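Warum stinkt Müll eigentlich?

Von Svenja Imhof

Im August den Deckel der Biotonne aufmachen und tief einatmen: Das macht man genau einmal im Leben. Danach hält man die Luft an, wirft die Bananenschale aus sicherer Entfernung und rennt. Aber was riecht da so? Eine Bananenschale stinkt doch nicht. Ein Salatblatt auch nicht. Und trotzdem sind die beiden nach ein paar Tagen zusammen in der Tonne kaum auszuhalten.

Wer wohnt in der Tonne?

Schuld sind Lebewesen, die so klein sind, dass man sie nur unter dem Mikroskop sieht: Bakterien und Schimmelpilze. Sie sitzen auf fast allem, auch auf deinem Pausenbrot (guten Appetit). Solange das Brot frisch ist und bald gegessen wird, fällt das niemandem auf. Bleibt es aber liegen, zum Beispiel ganz unten im Schulranzen über die Ferien, dann fangen die Winzlinge an zu futtern.

Beim Futtern zerlegen sie das Essen in immer kleinere Teile. Dabei entstehen Gase. Manche davon riechst du nicht, Kohlendioxid etwa. Andere riechst du sehr. Schwefelwasserstoff heißt der Stoff, der nach faulen Eiern riecht. Buttersäure klingt nach Frühstück, riecht aber nach Erbrochenem.

Besonders schlimm wird es, wenn keine Luft an den Müll kommt. Dann übernehmen Bakterien, die ohne Sauerstoff auskommen, und deren Gase sind die fiesesten. Deshalb riecht ein guter Komposthaufen nach Waldboden und eine zugeknotete Tüte mit Essensresten nach Weltuntergang.

Warum ist es im Sommer schlimmer?

Bakterien mögen es warm und feucht. Im Kühlschrank werden sie träge, in der Sonne legen sie los. Außerdem fliegen bei Wärme mehr Duftteilchen durch die Luft und landen in deiner Nase. Die hat übrigens rund 400 verschiedene Arten von Riechsensoren, und an manchen Tagen sind das eindeutig zu viele.

Wozu ist der Ekel gut?

Dass wir Fauliges eklig finden, ist eine Art Alarmanlage. Wer früher verdorbenes Fleisch gegessen hat, wurde krank. Wer das Gesicht verzog und wegging, hatte bessere Karten. Eine Fliege sieht das anders - für sie riecht die Biotonne nach Kinderzimmer, denn dort legt sie ihre Eier ab.

Und warum stinkt Plastik nicht?

Weil es fast niemandem schmeckt. Die meisten Bakterien können mit Plastik nichts anfangen. Eine Chipstüte riecht höchstens nach den Krümeln darin. Das klingt praktisch, hat aber einen Haken: Was keiner frisst, verschwindet auch nicht. Ein Apfelrest ist nach einigen Wochen oder Monaten Erde. Eine Plastiktüte im Gebüsch kann noch da liegen, wenn du längst Enkel hast.

Was hilft?

Lass Essensreste abtropfen, bevor sie in die Biotonne kommen. Wickle Feuchtes in etwas Zeitungspapier. Stell die Tonne in den Schatten. Und bring den Müll raus, wenn du dran bist - auch wenn du gerade wirklich, wirklich keine Zeit hast.
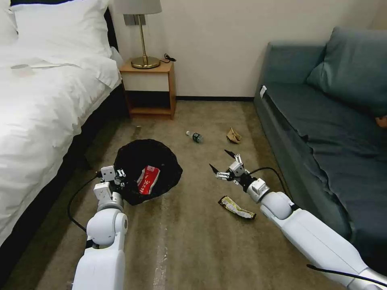 Verpackungen stinken kaum. Auf dem Teppich bleiben müssen sie trotzdem nicht.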